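Section 5: Getting the Wodari audio guides ready for opening

Welcome to the fun part! Once the guides are set up, your visitors can stand in front of any object in the Tirnley galleries, key in its number and hear its story. The library holds 3,000 recordings, so there is plenty to explore.

Before you start

You will need the front desk tablet, the rack key and the red sync cable. Leave the handsets in their racks until step 4.

Waking the racks

1. Unlock each rack and switch it on at the back. Each one holds 24 handsets.
2. Wait for the lights along the top shelf to go from amber to green. A handset that stays amber needs more charging – leave it where it is and carry on with the others.
3. Plug the sync cable into the port marked LIBRARY on the first rack, then into the tablet.

CAUTION: Do not use the port marked SERVICE. It resets the rack and clears the language settings.

4. Take out one handset, hold down the round button until you hear the chime, and put it back. The tablet will now list every handset it can find. The full Tirnley set is 66. 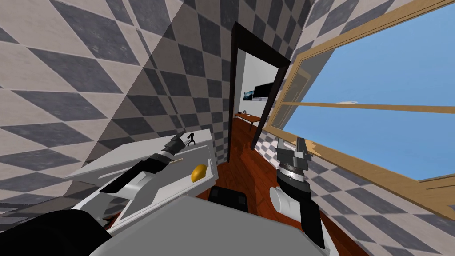
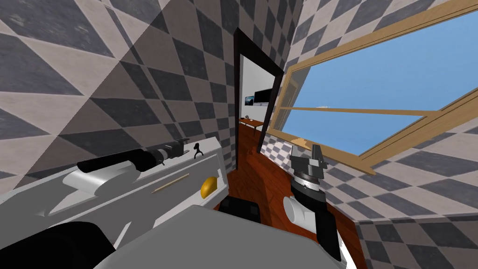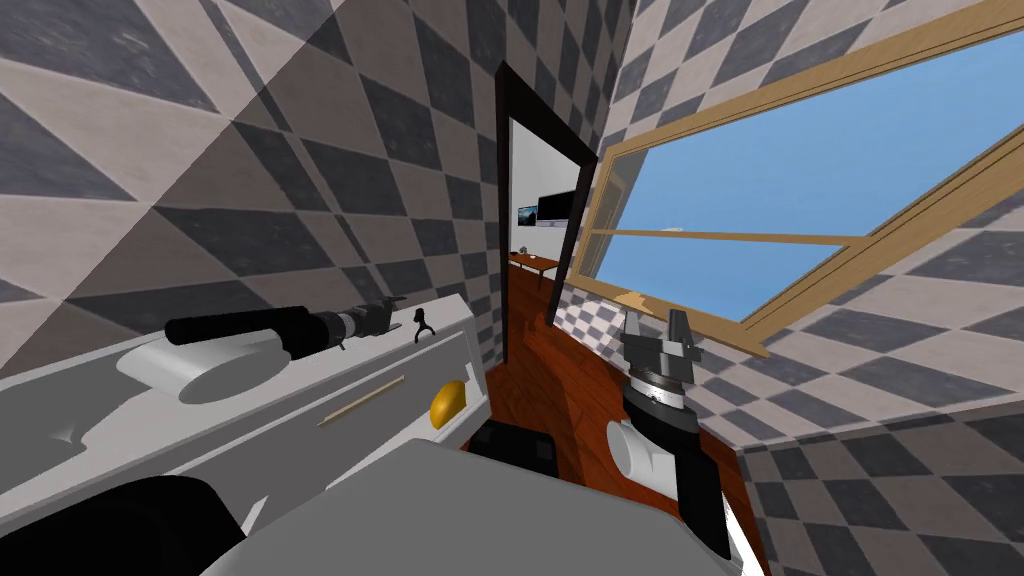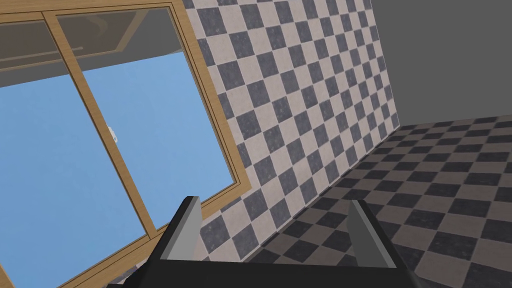 Loading a tour

5. On the tablet, tap Tours, then New. Give the tour a name your desk staff will recognize, such as "Pangate Silver" or "Family Trail."
6. Drag in the recordings you want. You can mix languages freely, and the handset will offer each visitor only the ones that are complete.
7. Tap Send to Racks. The lights blink blue during the transfer and go back to green at the end.

NOTE: Tours with music take longer to send. The Warrier Room tour has a whole harpsichord suite in it (do listen to it when you get a chance, it's lovely!), so start that one first.

8. Pick any handset, press 5 and then Play. You should hear the welcome message in the language shown on the screen.

If a handset stays silent

Check the volume wheel first. If it is turned up, clean the headphone socket with the soft brush and try again. Still nothing? Tag the handset, set it on the repair shelf and email Satish Sundaram with the number printed on its back.

New recordings for the summer exhibition arrive in June. Repeat steps 3 through 8 when they do – your existing tours will stay just as you left them.

Wodari Guide Manual, updated Jan 9, 2025 | Contact the help desk | Back to top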